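Club notes, 19th June

I joined the student robotics club at Pluvura last November, mostly to have something to do after class. Since then I've learned to crimp a connector, and I've learned that I am bad at soldering.

This term our project is tidying up toys. Each of us records short runs of picking things up and putting them in a box, and Jianhua Ye trains a model on whatever we bring in. My share was 15 runs. I did 17, and threw out 2 where I dropped something and said a word I shouldn't have.

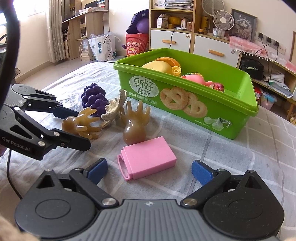 Soft rubber things are harder than hard ones. They bend when you squeeze, then spring back when you let go, and they end up facing the wrong way. I got better once I slowed down and closed on the thickest part.

The Grastitz meet is next. Last year's team placed low there with a wheeled robot, so expectations are modest. I still have to label my runs and fix the battery lead on the old base.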